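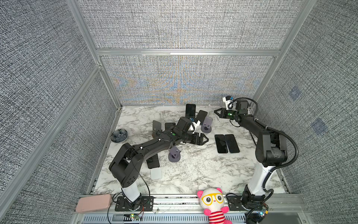

Plutero, the build in pictures

Print this page
E-mail this page

Plutero is the name of our pair of robot arms and of the cubicle in which they live. We are building it in the shared workshop in Rurnton, in the bay behind the bicycle stands, mostly in the evenings. The goal is modest. Two arms should take a telephone that lies on a table, pick it up without dropping it, and set it on a stand. A person does this many times in a day and does not think of it. We have now thought of it since March.

I have put the pictures in the order of the work, and under each title I wrote a line or two, in some places more, for the members who asked me how it was done. Please excuse my English where it is stiff.

Bergþóra Bundgaard

THE RAILS

The corner posts and the crossbars are aluminum extrusion. Quaye cut them on the big mitre saw with a fine blade and a lot of patience, and I took off the sharp edges with a file. The first post we cut was too short, and it is now the handle of the workshop's broom.

Checking that the box is square. We measured both diagonals with a tape, loosened the corners, pushed, measured again and tightened. If you do this alone, use a strap around the whole box. It holds better than your knee.

The crossbar on the back wall came later. Without it the upper part of the wall moved every time somebody closed the workshop door.

THE WALLS

Grey fabric panels with a woven surface. I wanted plain walls so that the cameras see the arms and the objects and not the shelves behind. We tried white card first, but it gave too much glare under the workshop lamps, and also it got dirty from our fingers within one evening.

Fitting a panel into the slot of the rail. You start at the bottom corner and work up on both sides a little at a time. It is the same as putting a cover on a cushion, and about as pleasant.

One remark for those who will copy us. A woven cloth and a camera do not always agree, and you can get coloured waves on the wall that are not there when you look with your eyes. Ours shows blue and orange ones on the back wall. They are faint and we decided to live with them, but if I bought cloth again I would take a sample home and hold it before the camera first.

THE FLOOR

The floor is white with a printed pattern of grey marble. It was left over from a counter in Cutness and we paid 49 dollars for it, which was for me the best purchase of the project. It is easy to wipe. A black telephone is very clear to see on it, and a light one is less clear, so we use both sorts.

The front rail was set after the floor went in. It is a handy edge. Everything which has no place ends up there, and I have stopped to fight with it.

PLATES AND BASES

Each arm stands on a black plate with many holes, one at the front left and one at the front right. The holes give you freedom. We moved the arms three times before we were satisfied, and each time we only needed to undo the bolts and find new holes. If we had drilled into the floor directly, the floor would be like a cheese now.

Please put a washer under every bolt head. I forgot on the left side, and the base made a small clicking sound which I searched for two evenings in the gearbox.

The distance between the arms is the thing that most visitors ask about. There is no perfect number. Too close, and the elbows meet. Too far, and the arms can't hand something to each other in the middle. We put both arms on paper first, cut out in cardboard with a split pin at every joint, and moved them on the kitchen table. I recommend this very much. It costs nothing and you find the stupid positions before the motors find them.

THE ARMS

The arms are black and white, with the same kind of joints on the left and on the right. We put them together on the long bench, one complete arm and then the other, so that every mistake was made on one arm only.

The shoulder. Its black housing has round cutouts, and I am thankful for every one of them, for you can look inside with a small lamp. Do not tighten the screws fully before the joint has been turned by hand through its whole range. It should feel the same all the way. Ours had a stiff place and the cause was a cable pinched under the cover.

The elbow. This is the heavy part, and when the power goes off the arm wants to sit down. We keep a folded towel ready under the forearm when we work on it. Quaye calls this the nap position.

The gripper, first version. The fingers were smooth, and a telephone slides out of smooth fingers like soap. I glued on thin rubber. The glue let go after a day, and the telephone went with it.

The gripper, as we use it now. Black, two fingers, rather narrow toward the ends. The narrow ends help to come in beside a telephone that lies flat, and this is harder than I expected. A flat telephone gives you almost nothing to take hold of. The fingers must go down on both sides until they almost touch the floor, close gently, and then lift straight up. If one side is lower than the other, the telephone turns and you are holding it by a corner.

CAMERAS AND LIGHTS

On each arm there is a white camera mount near the gripper, so the camera travels together with the hand. We printed the mounts at the workshop. The first print had the layers in the wrong direction and it broke when I only looked at it severely.

A small green light near each gripper. At first I thought it was decoration. Now I look at it before I put my hand inside, every time, and the rule is written on the door of the bay.

Setting the angle of the camera. You want to see both finger tips and a bit of the floor in front of them. When the gripper is open and when it is closed, the tips should stay in view. We adjusted with the arm standing still, then we moved it and adjusted again, because a mount that is good in one pose may be looking at the elbow in another.

CABLES

I would like to say that we planned the cables. We did not. On the right arm there is a ribbed black conduit which runs along the outside, down past the elbow and to the base, and I am proud of it. On the left there is a thin cable in a loop down by the base, and I am less proud.

How to find the length. Bring the arm slowly to the farthest point of every joint, by hand and with power off, and hold the cable where it wants to lie. Then add a hand's width. A cable that is too short pulls out the plug, and a cable that is too long will be caught by the gripper, which is very funny the first time.

The small circuit boards sit beside the bases, one on each side. They should get a cover before the autumn. I have drawn it, and the drawing hangs at the bench for anybody who would like to print it.

THE THINGS ON THE FLOOR

Old telephones. We asked the members for broken ones and got plenty, most of them dark, with glossy glass in front. The gloss is good training for us, as the reflections confuse the camera and a real table has reflections too. Take out the SIM card before you give us yours, please.

The stands. Grey plastic with a slightly purple tone, a round foot and a cradle on top. They are light, and when an arm touches one from the side it goes for a walk over the marble. We considered to tape them down and decided against it. In a home they are also not taped down.

A bowl in the form of a flower. I brought it from home for the next task, small objects into a bowl, which we haven't begun seriously.

LEARNING THE MOVES

Teaching one grasp. One person moves the arms from outside the box, slowly, and the other keeps the notebook. We write down where the telephone lay, which arm took it, and what went wrong in words that everybody understands. "Came in too high" is a useful note. "Bad" is not, although there are pages of it in my handwriting from the start.

By the end of spring we had more than 300 grasps written down and kept. Quaye wishes for 2,000 before we let the arms try the whole task without us. I think he is right, but I also think he has more free evenings than I have.

The pass from one arm to the other. The left arm holds, the right arm comes from the other side, and for one moment both of them have the telephone. If the second one pulls before the first one opens, you hear it in the motors. We now put a short wait in the middle.

Screens up or screens down. Up is easier for our cameras to recognize, and down is kinder to the fingers, for many backs are less slippery. We practise both and mix them on purpose.

WHAT IS STILL TO DO

A lamp inside the box, so that the evening and the afternoon look the same to the cameras. A proper cover for the boards. A second stop button, on the left side for those who stand there.

The box takes its power from the socket by the bay, 120 volts, and the power supply gets warm, so please do not put jackets on it.

If you want to try the arms yourself, come after seven in the evening and ask for Quaye or for me. Tie back long hair, take off scarves, and keep your hands out of the box as long as the green lights are on. The notebook lies on the shelf at the right, and the pencil is supposed to be with it.

Print this page
E-mail this page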